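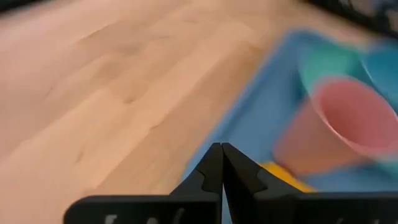

Wooden surface with light grain and darker knots.

Ivinthorpe Tableware Reuse Scheme
Progress report for the second funding period, to February
Prepared by Sieglinde Kramer for the Clerach Fund

1. Position at the end of the period

The scheme lends reusable plates, bowls and cups to community events in Ivinthorpe and takes them back for washing and restocking. Work packages A (stock), B (washing) and C (bookings) are running. Work package D (extension to schools) has not started and is discussed in section 5. Spending is within the agreed budget, with a small underspend on transport carried forward.

2. Stock

The second order from Wostska was delivered in two parts. The first part was accepted on arrival. The second was held back for checking after several bowls failed to stack squarely, and replacements were received without charge. All stock has now been entered in the register by type and storage crate.

Losses were highest among cups. Most were recorded at outdoor events, where return points were placed too far from the seating. The hire notes have been changed to ask organisers for a return point at each exit. Breakages remained low for all types, and no plates were withdrawn for surface wear.

Napkins were added to the hire list during the period as an optional item. 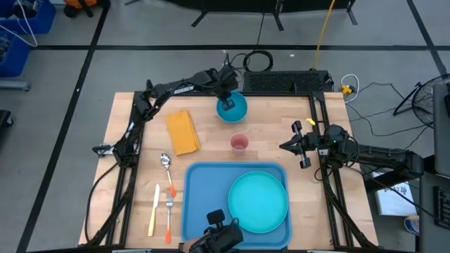

Demand for them has been uneven. Hirers who took napkins generally returned them in full, but laundering is charged by weight and the present hire rate does not cover the cost for small orders. A minimum order is proposed from the start of the next period.

3. Washing and storage

Washing is done at the Botha Road kitchen under the existing agreement. The dishwasher was out of service for nine days owing to a failed drain pump. Bookings in that time were met from clean reserve stock, apart from two, which were moved to later dates with the consent of the hirers. The pump was replaced under the service contract. A spare filter set is now held on site.

Drying remains the slowest stage. Plastic items leave the machine with water held in the rims and need around four hours on the racks before they can be crated. Additional racking has been priced and can be met from the transport underspend if the Fund agrees to the transfer.

The crate labels supplied at the outset did not withstand repeated washing. They have been replaced with engraved tags fixed by cable tie.

4. Bookings

The online form replaced telephone booking early in the period. Incomplete requests fell once the delivery address and return time were made required fields. Late returns are still the main cause of rescheduling. A deposit was considered but has been deferred, as smaller groups reported that they would be unable to pay one in advance. Reminder messages are sent on the afternoon before a return is due.

5. Matters for decision

Approval is requested for the transfer from transport to racking described in section 3.

Work package D was due to begin in this period. It depends on a second washing site, and the terms offered for the preferred site were not acceptable on access hours. Talks are continuing. We ask that the start of the package be moved to the next period, with no change to its total budget.

6. Next period

A full stock count will be made before the spring bookings open. The napkin minimum order will be introduced, and the hire notes will be reissued with the revised return point wording. The washing agreement falls due for renewal and a draft will be sent to the Fund for comment before signature.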